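Chapter 7
Folding, Stacking and the Claims Made for Them

Most home-care manuals open their chapter on knitwear with a promise. Fold it this way, the reader is told, and the drawer will hold twice as much, the garment will last twice as long, and the morning will go better. This chapter makes no such promise. It asks what is known about putting away small knitted things, which is less than the manuals suggest, and it tries to separate the habits worth teaching from the ones that have simply been repeated.

The repetition goes back a long way. A household guide of 1834, reprinted in the Jumitz collection, tells the reader to lay woolen caps "flat upon a clean board, and never upon the bed." It does not say why. Later writers supplied reasons of their own: the bed was damp, the bed was dusty, the bed was soft and let the cap lie crooked. Only the last of these can be checked by a student with a cap, a bed and a free Friday afternoon, and we will ask you to check it at the end of Section 7.2.

By the time you finish the chapter you should be able to lay out a small knit on a hard surface, judge whether it needs folding at all, choose between a flat stack and an upright rack, and read a manufacturer's storage claim with some suspicion.

7.1 The surface

A table is better than a bed for this work. On that point we agree with the 1834 guide. A hard, level top lets you see whether the edge of the knit is lying where you want it, and it gives your hands something to work against. Beyond that, the advice gets thin. Skalta's training booklet insists on a padded top for all knits and offers no comparison with an unpadded one. Lingyun Zheng, who taught garment care for many years before writing on it, used bare wood in every class and found no harm in it, though she was careful to add that she never went looking with a magnifying glass.

What matters more is room on either side. The worker needs to come at the piece from left and right together, and a table crowded with other folding makes that awkward.

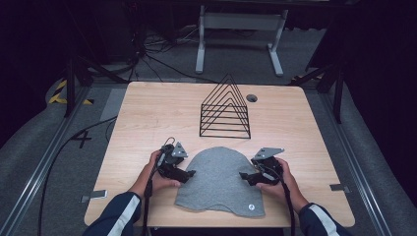 Figure 7.1 A gray knit piece with a domed top and wavy lower edge, laid flat on the table. The wire rack stands behind it.

Look at the lower edge in Figure 7.1. Students often want to fix an edge like this before they do anything else, tugging it until it runs straight. Leave it alone until you know what it is. A scalloped edge may be part of the design, and a design does not need correcting. If the edge is meant to be straight, ease it with the flat of the hand. Pulling at one point tends to move the problem along to the next.

The label deserves a moment too. Several systems, Jamska's among them, tell you to turn every label toward the wall of the drawer so that the stack looks neat. We can see the appeal in a shop. In a home, where the label may be how you tell one gray cap from another, it seems a poor trade.

Racks are a separate question. A rack with upright dividers keeps pieces from sliding into each other, and it lets you take one out without lifting the rest. It also takes up space when there is nothing in it, a cost the catalogs leave out. Jacqueline Gaillard's survey of 390 households asked what people kept in the racks they had bought for clothing. Mail was a common answer. Her figures are discussed in Section 7.4, along with some doubts about how the question was worded.

One more caution before we move on. Wood has a pattern of its own, and beginners sometimes line up a fold with the grain because the grain is there to follow. It is a bad ruler. It bends and loops, and two boards side by side will seldom agree. Take your line from the garment – the center of the crown, the middle of the lower edge – and let the table be a table.
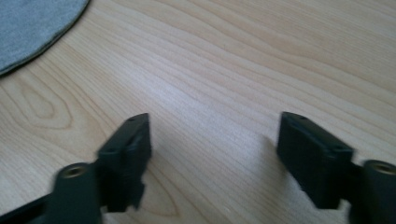
7.2 To fold or not to fold

A small knit does not always need a fold. A cap that fits flat in the drawer can go in flat, and the thirty seconds saved are real even if they are few. The Tsang method calls for three folds in every cap regardless of size, with the aim of making it stand on its edge. Some caps will stand. A loosely knitted one usually slumps by the end of the week, and then you have a creased cap lying down.

Start by asking how deep the drawer is.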